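Jandance Linen Exchange: Frequently Asked Questions 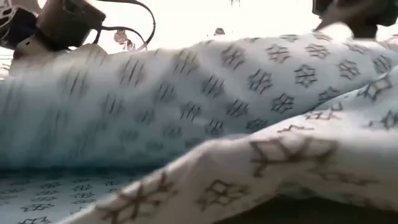
Patterned cloth with a dark geometric print on a pale ground.

What is the Linen Exchange?
The Exchange lends tablecloths, sheets and curtains to residents of Jandance and Hedivberg. Membership is open to any adult with proof of address.

How many items may I borrow?
Each household may hold 2 items at a time. Groups planning an event may apply for more in writing. The collection currently stands at 1,135 pieces.

How long is the loan period?
Loans run for three weeks and may be renewed once at the desk or by telephone.

Must I wash items before returning them?
Yes. Items must be washed, fully dried and folded. Ironing is not required. Please do not use bleach or fabric softener.

What happens if an item is stained or torn?
Report the damage when you return the item. Small repairs are made free of charge. Borrowers should not attempt repairs themselves.

Do you accept donations?
Clean cotton and linen are accepted at the Parden Street desk. Wool and foam-backed curtains cannot be accepted. The Exchange is closed to donations throughout May for the annual inventory.

Contact: Linen Exchange, 430 Parden Street, Jandance | © Jandance Linen Exchange | Back to top

Comments (2)

T. Vasić: Does the limit apply to napkins? We need a dozen for a christening.

Todor Nikolaidis: A set of napkins was counted as one item when I borrowed mine. Ask at the desk to be sure.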